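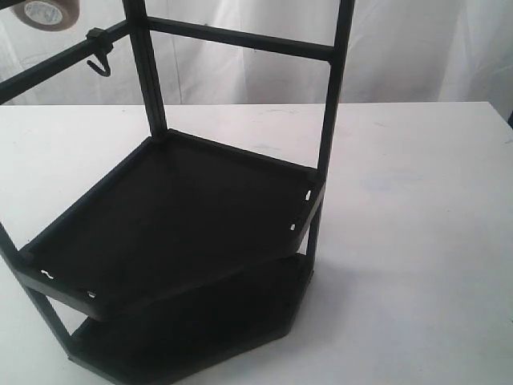

作業台上の二段式スタンド。左上に巻いたテープの一部が見える。

教示記録 第17号

読了時間 5分

Rostia技術研修所は、遠隔操作による教示作業の実施にあたり、担当者に所見の提出を義務づけている。所見は定められた様式に従い、私見を交えず、簡潔に記すものとする。以下は、教示員ケルットゥ・ヴァルトネンが11/05/2021付で提出した所見の全文である。受理の可否は、いまなお決定されていない。

一、課題について

本課題は、黒い金属製スタンドの上段の盤に小型の装身具箱を置き、姿勢を整えたのち、手を離すまでの一連の動作を、遠隔操作によって機械に示すものである。教示の回数は11回と定められた。操作卓は隣室に設けられ、教示員は画面および操作桿を通じてのみ作業台に関与する。作業台への直接の立ち入りは、教示の開始から終了まで認められない。

二、経過について

第1回から第4回までの教示は、規定の時間内に終了した。盤は多角形で、縁がわずかに立ち上がっている。箱を水平に進めれば縁に触れるため、いったん高く持ち上げ、後方の支柱を避けて下ろす経路を採用した。

第5回において、当職は箱を盤の上に運んだのち、ただちに手を離さなかった。記録によれば、停止は17秒に及んでいる。この停止について、監督者ゴピナート・ラジュ氏より書面による説明を求められたので、次のとおり回答する。

当職の前任者はヘマ・クルプ氏である。同氏は9月に退任するまで、Tedach型操作卓による教示を2000回行った。当職は同氏の隣に着席し、その手元を見て操作を習得した。同氏は物を置くとき、必ず一度手を止めた。指を開く前に、置いた物の重みが台に移るのを待つのだという。操作桿に重みは伝わらない。当職がその点を指摘したところ、同氏は「伝わらないから待つのです」と述べた。

第5回の停止は、この動作に倣ったものである。ただし、同氏の停止は常に2秒に満たなかった。当職の停止がこれを大きく超えた理由は、様式の定める欄に記入することができない。

三、再生試験について

教示の終了後、ラジュ氏および解析担当ラウ・チュンフン氏の立ち会いのもと、再生試験を実施した。機械は箱を持ち上げ、後方の支柱を避け、上段の盤に下ろした。続いて、手を離す前に停止した。

ラウ氏は計時を行い、停止を不要動作と判定した。同氏の意見は、第5回の教示を学習の対象から除外し、再度試験を行うべきであるというものであった。ラジュ氏はこれを承認し、当職も異議を述べなかった。

除外後の試験においても、機械は同じ位置で停止した。ラウ氏は残る10回の記録をすべて照合し、いずれの回にも、手を離す直前に短い停止が含まれていることを確認した。当職には、停止した自覚がなかった。

ラウ氏から、これは意図した操作であるかとの質問があった。当職は、意図したものではないが、誤りとも認められないと回答した。ラジュ氏は双方の発言を議事録に記載するよう指示し、試験を終了した。

四、所見

規程第5条は、教示員の個人的な癖を教示に含めてはならないと定めている。当該の停止が癖に当たることは、当職も否定しない。しかし、それが当職の癖であるか、クルプ氏の癖であるか、あるいは同氏に操作を教えた者の癖であるかは、記録からは判定できない。

クルプ氏に照会したところ、同氏はEllirness工場に在籍していた当時、サランヤ・ウンニタン氏から手作業での組立を教わったとの回答を得た。ウンニタン氏は操作卓に触れたことがない。クルプ氏の返書には、「あの方は湯呑みを置くときにも、そうなさいました」と記されていた。

当職は、除外の対象を第5回に限り、残る教示を現状のまま保存することを申請する。あわせて、本件の停止に名称を付す必要がある場合には、動作一覧の「不要」の項に置かず、「置く」の項に含めることを求める。

以上のとおり報告する。

教示員 ケルットゥ・ヴァルトネン

付記（ラジュ）

申請を受領した。判断は次回の審査まで保留とする。なお、本書を机に置く際、当職も一度手を止めたことを、念のため記録に残す。

シェア 17　コメント 5

お問い合わせ｜© Namboodiri文芸室｜ページの先頭へ戻る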